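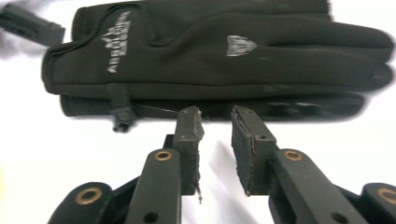 3.2 Collecting the glove demonstrations

All demonstrations were recorded with two hand-held grippers, one per hand, at the Prarken bench. No robot arm during collection. The operator works standing or seated, whichever, and the same gripper fingers go on the arms later so the contact is close to what the policy will see.

Gloves were picked over towels on purpose. A towel has four corners and a policy can get by on finding one. A glove bunches up, the fingers fold under, and black fabric gives very little shading to work from. Knit and smooth fabrics also slide differently against the pads. We keep both kinds in the set and do not label them.

Each episode is short: pick up a glove, place it in the basket, open, back off. Start poses are not scripted. Operators were told to drop the glove from a low height and take it however it landed, flat, doubled, or in a heap. If the first grasp slips they carry on and regrasp, and the slip stays in the recording. Early on we threw those out (the August batch) and the policy trained on that batch had no idea what to do after a miss, it just closed on air and moved to the basket anyway.

Target was 1,000 episodes and we kept almost that many after filtering. Filtering drops only tracking loss and missing frames. Figure 2 shows a grasp on a crumpled glove with the other gripper open.
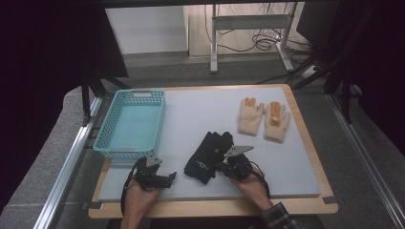 Figure 2. Glove task, right gripper grasping.

Bassey asked whether keeping the slips would just teach the policy to slip, and wanted a run with the failed grasps masked out of the loss but left in the observation history. We agree this is the right comparision. It is included in Section 5 as the masked variant.

Pad wear was not controlled for. Pads were swapped when the operator complained, so wear varies accross sessions and is not logged per episode. Time sync between the two grippers is done in the Fotura logger, see appendix.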